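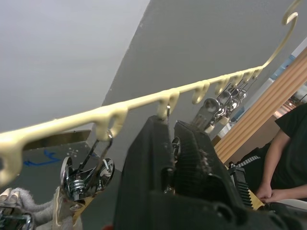
We drove over to Bruneck in March for the open day at the Tadia mill, which makes wool blankets and a heavier cloth sold under the Hedow name. The gates opened at 10 and we got there at a quarter past. Parking was in the field behind the boiler house and it was muddy, so wear boots if you go.

The tour goes through the building in the order the wool does. It starts in the sorting loft, up a steep set of stairs. Fleeces are thrown out on slatted tables and pulled apart by hand, with the britch and belly wool going into separate bins. The mill buys from 80 farms, most of them within a half day's drive. We were told that the last clip was short in staple after the dry summer, and that the spinners had to slow down to cope with it.

Scouring is on the ground floor and smells strongly of wet sheep. There are four bowls in a row, and the wool is raked from one to the next. The water was steaming and you could not hear the guide very well at this point. I would have liked more on what happens to the grease. There was a sign about lanolin but the group had moved on before I finished reading it.

Carding was the best part for me. The big card was bought used and has been rebuilt twice. It runs for a shift, then gets stopped and brushed out, and the waste is bagged for stuffing.
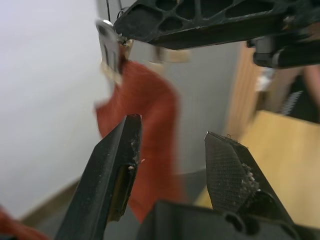 Wool is a dirty material to work with, even after a good wash. Burrs and bits of straw get through, and dry dirt keeps dropping out of it as it is opened. The guide said cleaning takes up 30 minutes at each end of the day in the carding room alone. Small stuff settles on any surface with a texture or a joint in it, the way white and beige crumbs have stuck along the seam of that dark gray mesh pad, with a few thin fibers standing up near the tip. My coat was no better by lunchtime.

The weaving shed is called the Wainwright shed and is across the yard. Six looms were running, and ear plugs were handed out at the door. Take them. A blanket warp here has just over 1000 ends, and drawing in a new one by hand takes most of two days, so they tie the new warp to the old one when they can. After weaving, the cloth is milled in soap and water until it shrinks to width - this is what makes the Hedow cloth so dense - and then it is dried on a tenter and raised with wire rollers.

Lunch was barley soup and bread in the canteen, paid for in cash. The shop is next to it. Seconds were marked down and there was a line for them, and by two o'clock the lap blankets had gone. We bought one full-size blanket in dark green for 100 euros and a bag of mending yarn.

The tour takes two hours and there are a lot of stairs. There is an elevator to the sorting loft if you ask at the desk.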